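Cheap cameras deserve a longer look

I have become the person who gets excited about bad video, and I'd like to recruit you. Ask anyone building a small outdoor rover what camera to buy and they will send you straight to the sharpest one on the shelf. I did that too, for years! Then I spent most of August in Ustow running two cameras on the same controller, and the soft little $25 one (my notes call it the Skider) changed how I think about the whole question.

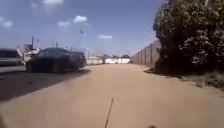
Opinion
By Chaimae Kettani
Filed under: Cameras and Controllers

Look at what a driving program needs from a stretch of pavement. Tan ground, open and pale, running off toward the horizon. Dark parked vehicles on the left with a big shadow spreading out from under them. A tall fence and a mass of leaves on the right. You can't read a license plate and the fine texture is mostly gone, but the way ahead is as plain as day.

The shadow is what I'd worry about. Its edge is a crisp diagonal even in a blurry picture, and a simple controller can easily take that for a curb. A $300 camera will hand you the same edge with more pixels in it. I tried the Belkadi, which costs exactly that, and my steering code flinched at shadows just as happily as before. What helped was lowering the exposure and teaching the code to compare 4 frames before it made up its mind.

I'm not against good glass. If your arm has to pick up a screw, or your gripper has to line up with a handle, buy the sharp one and enjoy it. The Buledham club uses one over its bench and I'm jealous every time I visit. But for rolling down open pavement at walking speed, I'd start soft and cheap, log 300 frames at noon and 300 more near sunset, and go through them slowly with a cup of coffee. You learn so much about your own code that way, and the money you saved buys a spare battery.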